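Werna, an Arm for the Back Room
Home > Builds > Werna > Gallery

Welcome to the Werna page! Werna is the tabletop robot arm I have been putting together at home in Britville, one evening at a time, and this is where the build pictures and my notes live.

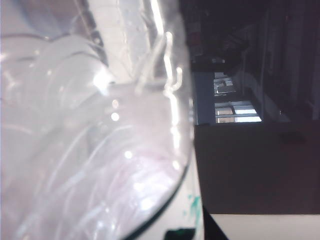
The big clear container from the wrist camera, very close up, with the two windows across the room.

For anyone new, a bit of background. I wanted an arm that could lift light things out of one tub and put them in another, and I wanted to build it myself and understand every screw in it. I am not an engineer. I taught piano for most of my life and came to this by way of a broken metronome, which I fixed, and then a broken sewing machine, which I did not. After that I bought a box of used servo motors from a man two streets over and the rest has been a long, happy muddle.

The name comes from my great-aunt, who had long arms and could take a jar down from the top shelf without a stool. My daughter wanted to call it something with numbers in it. She was outvoted (I get two votes, it's my house).

The arm

The joints are held together with printed brackets, and I have printed most of them more than once. The first elbow was far too thin and sagged the moment there was anything in the grip, even a tea towel. The second was thick enough but I had drawn the holes for the wrong screws, which I only found out with the whole forearm balanced on my knee and the kettle going. The third elbow is the one on it now, and I'm fond of it. It has a rib down the back that Natália Tichý drew for me on an envelope when she came for supper, and that rib did more for the arm than a month of my own fiddling.

Natália is the friend who got me through the wiring as well. She builds stage props and has a wonderful way of looking at a knot of cable and saying "well, let's start at this end." We pulled the whole harness out in October and put it back with every wire labeled at both ends. If you are starting out, label your wires. I know everybody says so, and I know you'll skip it the first time like I did.

All told I spent 548 dollars, spread over long enough that it never felt like much on any one day. The motors were the biggest part of that. The wrist camera was the cheapest thing on the list and has taught me the most, and I'll come to that in a moment.

The base

My first base was a bread board with a clamp. Please don't do this. The arm would swing out to the side, the board would lift, and everything would lean over like a tired flower. The base now is a steel plate that came off an old drill stand, bolted down, with a bit of rubber under it from a bicycle tube. It weighs so much that I have to slide it and can't carry it, and my back and I have agreed that it stays where it is.

The grip

Two fingers, one motor, and a pair of soft pads. I went through all kinds of stuff for the pads – kitchen sponge, an eraser, the cuff of a rubber glove – and settled on the thin foam they sell for the bottoms of chair legs. It grabs well on cloth and on cardboard. It slides on smooth plastic unless the fingers come in nice and square, and getting them to come in square is most of what I have been working on lately.

What the wrist camera sees

I had always pictured the camera giving me a tidy little view from above, like looking down at a dinner plate. What it gives you when the wrist is in close is that big milky shape with glare running down it and a dark line along the rim. All the brightness is over by the container and the white surface, and the rest of the room goes dim and brown. The windows are one over the other in the view, so you do have to tip your head a bit. I've gotten used to it! I now tip my head at the screen without noticing, and my daughter says I do it at the television too.

Clear plastic has been the great puzzle of this build. A cardboard box has an outside and you can tell where it ends. With a clear tub you get folds and curves and streaks laid over each other, and then the light makes hooks and bright spots on top of all that. My little program looks for edges, and it found edges everywhere. In one evening of practice it marked up to 136 of them in a single view, and the one I wanted, the rim, was not at the top of the list.

The rim is the part I care about, you see. If the program can follow that dark curve, it knows which way the opening lies, and the fingers can come in over the lip and stay off the side wall. So I changed it to look for one long, smooth, dark line and to ignore anything short and bright. I wrote that part over three evenings with a cup of cocoa and a lot of crossing out. It is still easily fooled. A shadow can look very much like a rim to a program written by a piano teacher.

There's a little teal-green smudge on the white surface by the rim too, and a small black something below it at the very bottom of the view. I mention the smudge because it has turned out to be handy in the testing: it's a color the program can pick out without any help from me, so I let it use the green to check that it is seeing color properly before it goes hunting for anything harder.

Light

I used to do all of this in the evening under the lamp and thought I had the settings just right. Then I tried a morning and every number was wrong. Daylight comes in at the windows and the camera has to choose between the bright half and the dark half, and it can't do both. My plan for now is a simple paper shade and a lamp off to one side. I've also started fixing the exposure by hand before each run and writing it down in the notebook, which should have been the first page of the notebook and is more like the fortieth.

A reader in Riihimäki wrote to me with a very kind note about using a polarizing filter, cut from an old pair of sunglasses, to take the shine off plastic. I have the sunglasses. I have not yet had the heart to cut them, they were rather nice ones, but I will look in the charity shop for a pair I don't mind spoiling. Thank you for writing, and thank you for the drawing of your own arm, it's on the refrigerator.

The program, for those who asked

It runs on a small secondhand computer that sits in a cookie tin with holes drilled in the lid. The control side is something I've taken to calling Endska, mostly so that I can say "Endska's in a mood" when it won't start. It does very little, one step at a time. It looks, it moves a short way, it stops, it looks again. I like it slow. There's a speed setting that goes up to a hundred and I once set it to 99 to see what would happen, and the forearm came around and took my reading glasses clean off the bench. I keep it very low now and there is a big red switch where I can reach it with my left hand.

Please do put a switch on yours, a proper one you can slap. Mine cuts the power to the motors and leaves the computer running, so you don't lose your place.

Still to do

The wrist bracket needs to be drawn again. The camera sits a touch too far forward, and when the hand comes in close a single tub fills most of the view, as you'll have noticed. Natália thinks I should move it back along the forearm and tilt it down. I think she's right but it means taking the cable out of its channel again and I'm putting it off with great skill.

I would like to try softer pads with a little groove in them, so the fingers can sit over a lip. I have a pair half cast in a muffin tin.

The cable at the shoulder rubs when the arm goes all the way around. For now I don't let it go all the way around.

And I owe you version 2 of the parts list. The old one has the wrong screws on it for the elbow (yes, the same ones), and several of you have been too polite about that. If you printed the elbow from the old drawing, the holes can be opened up with a hand drill. Go gently, the plastic gets warm and grabs.

Questions are always welcome through the contact page. I answer most of them after supper, and I'm slower in the weeks when the garden wants me. If you've got a build of your own going, send me a picture of it, the messier the better.

Back to Builds
Werna parts list (old version, mind the elbow screws)
Contact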